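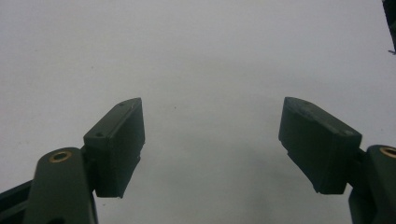

賃貸の白い壁の黒ずみ、塗る前に落とすべきですか

投稿者:Clomora

築年数のたった賃貸から、身内の持ち家に引っ越しました。六畳の部屋の壁が白いビニールクロスで、スイッチのまわりと、前にベッドがあったあたりが薄く黒ずんでいます。破れや浮きはありません。

水性の壁紙用塗料で上から塗ってしまうつもりで、予算は道具込みで2000円くらいまでなら出せます。ただ、店で見た小さい缶では足りるのかどうかもわかりません。

聞きたいのは次の点です。
・汚れは塗る前に落とす必要があるか
・下塗り(シーラー)は省けるか
・黒ずんだところだけ塗っても目立たないか

家主の許可はもらっています。5月の連休中に終わらせたいです。

------

Gizella Szabó

汚れは落としてください。手あかは油分なので、そのまま塗ると塗料をはじいたり、乾いてから黄色く浮いてきたりします。

手順は、住居用の中性洗剤をぬるま湯で薄め、布を固くしぼって下から上へ拭きます。上から始めると垂れた汁が筋になって残ります。そのあと水拭きを二回、最後に乾拭き。スイッチのまわりはカバーを外して、濡れた布を中に近づけないこと。ブレーカーは先に落としておきます。

拭いたあとは半日あけます。継ぎ目に水が入っていると、塗ったときに端がめくれます。

シーラーは、たばこのヤニや水染みがあるなら必要です。手あか程度できちんと拭けたなら、私は省いています。心配なら家具の裏になる場所に手のひら大で塗り、翌日に色が出てこないか見てください。

部分塗りは目立ちます。同じ白でも、日に焼けたクロスと新しい塗料では色味が違います。塗るなら少なくともその面は角から角まで塗るほうがいいです。

量については、缶の裏に塗れる面積が書いてあるので、壁の幅×高さから窓とドアを引いて、二回塗りなら倍で計算します。六畳の四面全部を予算内というのは無理だと思います。一面だけでも厳しいかもしれません。ローラーと受け皿、マスキングテープで1000円近くかかります。

------

Coelho

うちは拭かずに塗ったけど別に平気でした。三年たってます。塗料はホームセンターの安いやつ。
ローラーは毛の短いほうがいいです。長いと飛び散って床が大変。養生はケチらないほうがいい。

------

Dramville町内の者

塗る前にまず拭いてみて、それで気にならなくなれば塗らないのも手です。うちの廊下は消しゴムタイプのスポンジでだいたい落ちました。ただし強くこするとクロスの凹凸がつぶれて、そこだけてかります。光が斜めに当たる時間、夕方あたりに見るとよくわかります。軽くなでる程度で。

スポンジで落ちないものは重曹をすすめる人がいますが、粉が凹凸に残って白く乾くので、使ったあとの水拭きが面倒です。私は中性洗剤で足りました。

あと、黒ずみがベッドのあったあたりということなので、カビでないか確認してください。点々になっていて、拭いても数週間でまた出るならカビです。その場合は塗っても下から出てきます。外に面した壁なら特に疑ったほうがいいです。

------

Clomora

ありがとうございます。拭いたら、スイッチのまわりはほとんどわからなくなりました。ベッドの跡は外側の壁で、近くで見ると点が少しあります。塗るのは延期して、カビ取りをしてからしばらく様子を見ます。塗料はまだ買っていません。

------

当サイトでは、利便性向上のためCookieを使用しています。閲覧を続けると、Cookieの使用に同意したものとみなします。[同意する][設定]

関連する投稿
・クロスの継ぎ目が開いてきたときの補修
・ローラーの洗い方と保管
・押し入れの湿気、すのこで変わりますか
・画びょうの穴を埋める材料は何がいいか
・Carnskaの養生テープ、はがした跡が残る
・余った水性塗料の捨て方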